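Juvance – Working group on good practice for two-arm handling
Minutes of the meeting of September 10, 2021, Jemumstead office and online

1. Previous minutes
The minutes of the June meeting were accepted with one correction. Under point 3, "shall" must be read as "should".

2. Simulation before hardware
The group discussed again which tasks must be tried in simulation before they go to the real arms. The Prilov side asked that all tasks with food on a plate be included, also the simple ones. The Bratu side found this too heavy for small changes of a program. It was agreed that a new task needs 48 simulated runs, and a changed task needs 10. The runs have to be saved together with the version of the scene, so that another site can repeat them.
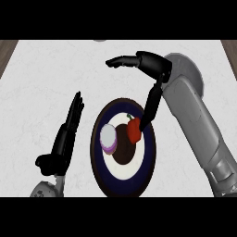

A run in which a finger touches the food is not a fault in itself. It becomes a fault if the contact force goes over the limit of the task sheet, or if the item leaves the plate. The present text says only "unwanted contact", and the two sites have been reading this differently. Bratu will write a new wording.

3. The arm that is not working
There was a longer discussion on what the second arm should do while the first one handles an item. The proposal to send it always to the home position was not accepted, as it costs too much time. The draft will say that it may wait near the plate with the hand open – but it must stay still until the other arm has reported the end of its movement.

4. Names of files
Postponed, for lack of time.

5. Actions
Bratu: new wording on contact, to be sent 2 weeks before the next meeting.
Prilov: list of the food tasks now in use.
Juvance: corrected June minutes, and draft text for point 3.

The date of the next meeting will be sent by e-mail.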